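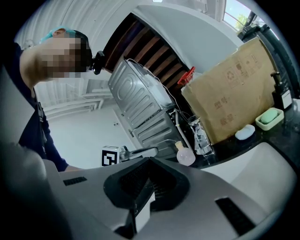

Skisdale Neighborhood Garden Association
Minutes, general meeting, October 2023
Held in the lower room at the library

Present: Theresia Wallner (chair), Leopold Mayrhofer, Gertraud Marti, Nektarios Stamatopoulos, plus plot holders per sign-in sheet. Ívar Ragnarsson taking minutes.

Started late, projector. Gave up on projector.

1. Last minutes
July minutes approved with one fix: the hose bib that leaks is the one by the north gate, not the south gate. Gertraud moved, Leopold seconded.

2. Money
Balance is $3325 after the mulch bill. Plot fees all in except three. Theresia will call them, no letters this time. Leopold asked if the mulch bill was the full amount or if there's a second truck coming. Nektarios thinks one truck. Leopold wants it in writing from the supplier. Nektarios to get it.
Insurance renewal is due before the end of the year. Same company unless someone brings another quote.

3. Water
Shutoff for the winter. Long discussion. City turns off the main on their schedule, we have to drain our own lines before that. Last year row C was missed and the elbow split. Leopold will drain A through C, Gertraud D and E. Hoses off the bibs and in the shed by then, any hose still out goes in the shed anyway and you can sort out later which is yours.
Question from the floor re: late greens. Carry water from the library spigot, they said OK as long as we don't leave cans on their steps.
The north gate bib: Leopold repacked it in the summer, still drips. Replace in spring. Voß valve was suggested, somebody has one at home and likes it. Price not known. Tabled.

4. Deer fence
West side is down in one spot behind plots 19 and up. Post is rotted at the ground. Gertraud has looked at it and says the two next to it aren't much better. Options:
- patch now, wire and a T-post
- replace the whole west run in spring
Did both, i.e. voted to patch now and get quotes for spring. Odthorpe did the east side and that has held up fine. Gertraud to call them. Nektarios wants a second quote so it's not just them. Fine.
Against: one. Feels the money should go to the shed roof. Noted.

5. Shed
Roof, see above. Tarp is holding. Mice in the seed cabinet again. All seed now has to be in jars or tins, no paper packets on the shelf. Theresia has extra jars, leave a note on the board if you want any.
The combination gets changed after cleanup day. It will be emailed, please don't write it on the door frame.
Tiller: won't start. Leopold thinks carburetor. Gomavex shop on the county road quoted a tune up but wants it brought in, and it doesn't fit in anyones car. Ívar can borrow a trailer, maybe. Does anyone still use the tiller? Show of hands, yes, more than expected. Keep it.

6. Compost
Bin 2 is full of whole cornstalks. Chop them. Bin 3 is closed, it's finishing, don't add to it even if it looks low. Gertraud asked for a bigger sign. Approved, she'll paint it.
No diseased tomato plants in any bin. There was blight in rows B and D this year, bag it and take it home with the trash. Discussion of whether hot compost kills it. Not settled, so bag it.

7. Waiting list
39 names. No plots open right now but the three unpaid may come up, see item 2. Proposal to split the double plots at the south end as people give them up. Nektarios for, Leopold against, he says the half plots get shaded out by the sheds neighbors. (Sorry, by the neighbor's shed.) Nobody ready to vote. Theresia will bring a drawing with measurments next time.

8. Cleanup day
Date to be set by email once we hear from the city about the dumpster. Bring gloves, loppers, a rake if you have one. Plots not cleared by then get a reminder, after that they're treated as given up. Same rule as last year. Coffee: Theresia. Chili: Ívar, one pot with meat and one without.

9. Other
Garlic order came in, pick up from Gertraud's porch, names are on the bags.
Library asks us to stop parking across the book drop.
Someone's blue wheelbarrow has been by the compost since the summer. Claim it or it's ours.
Request for a kids plot. Needs a person to run it, no one offered. Carry over.

To do
Theresia: unpaid fees, south end drawing, email re cleanup
Leopold: drain A to C
Gertraud: drain D and E, Odthorpe, compost sign
Nektarios: mulch in writing, second fence quote
Ívar: trailer

Next meeting same room, date by email. Adjourned.

Minutes: Í.R.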